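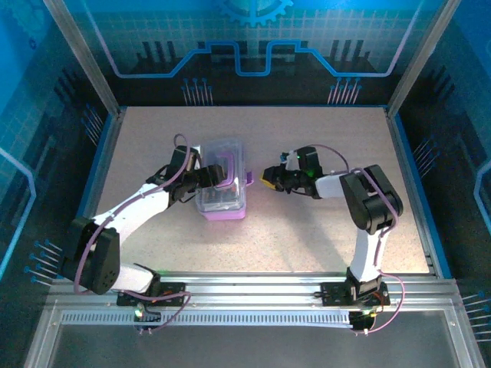

SLIDE 1 – BOXES WITH LIDS, AND WHY YOURS DON'T WORK

Hi, thanks for coming, Saturday morning, coffee is in back by the coats. Keep this bit short. Ran over last time.

Who I am: run the storage workshop at Mahuika, three years now. Before that a fabric shop. Lots of little bits, lots of boxes.

Talk is small stuff only. Batteries, tape, hooks, markers, sewing bits, kids' craft things. NOT clothes, not papers. If somebody asks about papers say spring session.

Point at the box. Purple base, clear lid, handle over the top. Ordinary carry box. Everything I say for the next half hour is about a box like that one.

SLIDE 2 – THE LID

Clear lid is good. But ask the room – can you tell what's inside from over there? Contents are faint. You know there's something. You don't know what.

So a clear lid still needs a label. People fight me on this. Fine, let them. Ask who has opened the same box twice this week looking for scissors. (hands)

Label goes on the short end if it lives on a shelf. On the lid if it lives in a drawer. Both if it moves around.

Masking tape and a marker. Do not buy the label maker first. Say it twice.

SLIDE 3 – HANDLE

A handle means it travels. So ask: does this stuff travel? Craft kit yes. First aid yes. Spare light bulbs no.

Boxes with handles don't stack well, arch gets in the way. Some fold flat, check in the store before you buy. I bought a whole set for Clallero that didn't fold and we lost a shelf's worth of height. Tell the Clallero story if time, skip if not.

Weight – pick it up full, by the handle, walk to the door and back. If you put your other hand under it on the way it's too heavy. Split it in two.

SLIDE 4 – LATCH

Little purple tab on the side. Latches are what break. Before you buy, open and close it ten times in the aisle, nobody minds.

Check kids can do it. Check a grandparent can do it. My mother couldn't open the ones I gave her so she just left the lids off, and then I was annoyed at HER. Wrong person to be annoyed at.

If a latch goes, wide elastic band round the whole box. Ugly, works for years.

SLIDE 5 – SORTING (the actual work)

Clear a table first. Whole table. Not the end of the table with the mail pushed over.

One box at a time. Tip it all out. Do not have two boxes open, you'll swap junk between them all afternoon and call it sorting.

Piles:
– goes back in this box
– lives somewhere else
– dead (dried out markers, batteries you aren't sure about)
– no idea

No idea pile gets an envelope with the month on it. December on the envelope, open it in spring, toss what you didn't miss.

Put back the big things first, then the small stuff in smaller containers inside. Jar lids, mint tins, whatever. Loose small stuff sinks to the bottom and then your digging again.

Leave a gap at the top. If you have to press on the lid to close it, too full.

SLIDE 6 – NURITZ NUMBERS

People like this slide. Go slow.

Nuritz is the shared workroom we did last winter. Before we started they let me log every single item in the supply closet. 1596 items. After the first pass, 900. After the second pass 752, and that's where it stayed.

Ask what they think the biggest group was. Everyone says pens. It was picture hooks. A whole bag of picture hooks, in a building with brick walls.

Second biggest – keys. Didn't open anything we tried.

Second pass was harder than the first, mention that. First one is trash really. Second is stuff that's perfectly good and you have six of it.

SLIDE 7 – WHERE THE BOX GOES

Eye level to hip level for anything used weekly. Higher for seasonal. Floor is for nothing, floor is where boxes go to get kicked.

Same color base for same kind of thing, if you're buying new. Purple for craft, another color for repairs, etc. If you already own boxes do NOT go buy new ones to match. Colored tape on the end does it.

Fiseck used colored tape on everything, took one evening, still holding up. Put sample strips on the front table, pass round.

SLIDE 8 – TRY IT

Table excercise, 15 min. Each table gets one messy box. Tip out, piles, put back, label.

Walk round. Watch for tables that start reading old receipts. Gently move them on.

Ask each table for one thing they threw out and one they argued about. The argued about ones are more fun.

SLIDE 9 – LAST BITS

Pick ONE box at home this week. The one you already thought of while I was talking.

Handout is by the door, same as slides minus the Nuritz closet.

Questions. Likely ones:
– cardboard ok? Yes if it's dry there.
– clear sides or colored? Clear if it's on show to you, colored if it's on show to guests.
– what about the garage? Different talk.

Room has to be clear by noon. Tape strips BACK please – lost two rolls last time.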